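Cleanup task, practice notes
3/14/19
Entry by Ylva Lunde

Student team is Lamisi Fiadzo and me this session, working the lounge corner for the Korkel tidy-up challenge. Task is the same as in the rules: clear the bottle from the round table, get the bagged trash out of the small bin, and put it all in the big bin with the yellow lid. Lamisi drove, I kept the log.
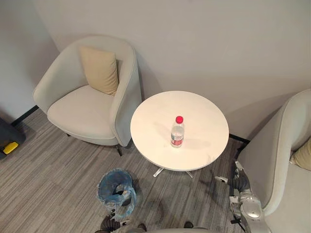
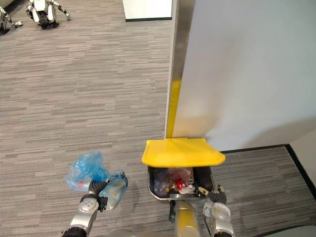
Setup

Chairs go back on their marks before every run. Table stays between them, pillows stay on. One bottle with a red cap on the table at the start. The small bin gets a blue liner folded over the rim, the way the rules show it. We need to reset it like that each time or the runs can't be compared.

Time limit is 16 minutes per run. We are planning 30 runs before the team review and will keep 2 of those for whoever is backup driver.

Things to work on

1. Low reach. The hands have to come down close to the carpet for the small bin, and the chair on the right doesn't leave much room for the right arm. Lamisi wants to try starting farther back and coming in straight. I would try turning the base a little first — cheaper to test.

2. Bag grip. Thin plastic bunches up around the fingers. Draft rule for drivers: close on the gathered part, lift straight up, then stop and look before turning toward the big bin.

3. Lid. One hand at the bin, the other holding the bag. Keep the bin hand low near the rim and away from the hinge. Need to ask the judges if a touch on the partition counts as a fault. The rules only mention furniture.

4. Head angle. When the head tilts down for the floor work, the driver loses most of the wall. Around 40 degrees is our guess for a good preset. Not measured yet.

To do

Tape new chair marks (Ylva)
Write the reset steps on one sheet and hang it by the driver's seat (Lamisi)
Get another roll of blue liners
Add a column for lid position to the run sheet
Send the judges the partition question with the fault list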